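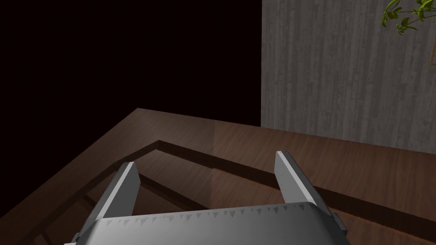 How do I find out what our council promised a company that has now pulled out?

Posted in Local Government and Planning

Réka Bárány
I live in Mollcombe and I'm trying to work out what our council agreed to with Kumero before the company cancelled its customer service centre. The background, for anyone outside the district: in September the council and Kumero put out a joint announcement that the company would lease the old produce exchange on Station Street and employ 59 people there. The mayor spoke at the site, there was a morning tea, and the footpath and kerb on that side were redone not long afterwards.

Then the state passed its changes to the labour hire rules. Kumero put a short statement on its website saying it had "reviewed its regional footprint in light of the new legislation" and would be expanding its existing office in Lisow instead. Lisow is over the border, so the changes don't apply there.

I don't want to start an argument about the labour hire law. I have a view on it and so does everyone else in town. What I want to know is more basic. Did the council give Kumero rates relief, or cash, or free works? Was any of it conditional on the jobs turning up? And if it was, is the council going to ask for it back?

I have emailed my ward councillor and got a reply saying the matter is "commercial in confidence". I rang the front desk and was told to put it in writing, so I did, and got the same three words. The minutes of the meeting where it was approved say only that the item was considered in the closed session and that the recommendation was adopted.

Is that the end of it? Can a council refuse to say how it spent public money because the other party is a business? And is there a way to ask that doesn't cost a fortune? I'm a ratepayer, I'm not a journalist or a lawyer, and I work full time, so daytime options are hard for me.

Edited to add: the next ordinary meeting starts at 6 pm, so I can get to that if it's worth going.

Gizella Erdős
It isn't the end of it. I worked in governance at a different council for a long time and "commercial in confidence" gets used very loosely. It is a reason that can apply to parts of some documents. It doesn't make a whole subject secret for good.

I would do this in stages, starting with the free ones.

Start with what is already public. Councils put out far more than people realise, though it is scattered. Look at:

The quarterly financial reports for the period around the announcement. You are looking for a line called economic development, business attraction, investment support or similar, and whether it changed from the adopted budget.

The capital works list. If the Station Street footpath was brought forward from a later year there will usually be a note saying so, and sometimes it gives the reason.

The contracts register or the list of grants in the annual report. Many councils have to publish contracts over a certain value. A lease incentive may not show up there, but works done by a contractor should.

The rates policy, particularly any section on waivers, rebates or deferrals. If there is a standard scheme for new employers, the conditions will be written in it, and Kumero probably got a version of that.

Next, public question time. Most councils want questions in writing beforehand, often by midday on the day of the meeting or the day before, so check the governance rules on the website. Keep it factual and keep each question to one thing. Something like:

"What was the total value of financial and in-kind support provided by council to Kumero in connection with the Station Street site, up to the date of the company's withdrawal?"

"Did the agreement include conditions relating to employment numbers, and has council sought to recover any amount under those conditions?"

Those ask for a total and a yes or no. It is much harder to argue that a total is commercially sensitive than it is to argue that about the text of a contract. Ask for the answers to be recorded in the minutes. If they take it on notice, ask when you can expect the written response.

If that gets you nowhere, put in a freedom of information request. In some states it goes by another name, such as right to information or government information access, but the council website will have a page for it. In my state the council had 30 days to decide, with extensions allowed if it had to consult a third party, and it will have to consult Kumero. Check the time limit for yours as they differ. There is normally an application fee, and there may be a charge for search time. You can often have the fee waived for hardship, and you can ask for an estimate before you commit to the rest.

Ask for specific documents. "Everything about Kumero" will get you a letter saying the request is too broad. I would ask for:

The signed agreement, memorandum of understanding or letter of offer between council and Kumero about the Station Street site.

The officer's report to the closed session, and the resolution.

Records of payments made, rates waived and works carried out under the agreement.

Any letter from council to Kumero after the withdrawal about repayment.

Say in the request that you are happy to receive documents with exempt parts removed. That matters. Without it they can be tempted to refuse a whole document over one paragraph.

If they refuse, the decision letter has to give reasons and tell you how to seek a review. Reviews by the information commissioner or equivalent are usually free or cheap, but they are slow. Note the deadline for lodging one, as it is easy to miss.

Norbert Kocsis
You won't get anything. We had the same with Worku here, big announcement, photos, then they left and the building is a storage place. Councils do what they like and the companies know it. They'll blame the new law but they were always going to Lisow or wherever was cheapest. I'd vote the lot out.

Tamás Illés
Gizella has covered most of it. I'll add some things from the requester's side, as I have put in a few of these myself (about a saleyards redevelopment, nothing to do with your town).

Closed sessions aren't always closed forever. In a lot of places the resolution has to state the ground for closing the meeting, and many councils have a process for releasing confidential items once the reason has passed. The negotiation with Kumero is finished and the company has publicly said it isn't coming. So one option before FOI is to write to the chief executive and ask whether the confidential report and resolution will now be released, and if not, which ground still applies. I did this and received the report with two figures blacked out. It took 9 weeks, but it cost me a stamp.

Be careful about assuming there was a handout. Sometimes the answer is dull. In our case the footpath had been budgeted for years and the company got nothing except help with its planning application. It is also common for support to be paid only after the jobs exist, in which case there would be nothing to recover. That would still be worth knowing, and the council would presumably be glad to say so, so I'd give them an easy way to say it.

If there was a state grant involved as well, the council won't hold the whole picture. Regional jobs money often comes from a state department, with the council only putting in a share or doing works. You would need a second request to the department. Look at the original announcement and see who was quoted in it. If a minister or a local MP was, there was probably state money or the hope of it.

On recovery terms – usually called clawback – the wording varies a lot. Some agreements only allow recovery if the company takes the money and then closes within a set period. Some have an exit for "change in law", and given the timing of the labour hire changes that is the clause I'd be looking for. If it's there, the council may have no right to anything even though the jobs went over the border. So when you ask about conditions, add a question about whether the agreement allowed withdrawal after a change in legislation.

As for working full time, all of this can be done by email apart from question time, and some councils will read out a question if you aren't there. Ours won't. Yours at 6 pm sounds manageable.

Réka Bárány
Thank you Gizella and Tamás. I went through the quarterly reports on Saturday. There is a line for "investment support" that wasn't in the adopted budget, with no explanation next to it. The footpath was already in the works program from the year before, so I was wrong about that part.

I've lodged two questions for the next meeting, using Gizella's wording with the change in law point added to the second one. Nele Postma from our ratepayers' group is going to write separately to the chief executive about the closed report. I'll hold off on the FOI until we have both replies, and post them here when they come.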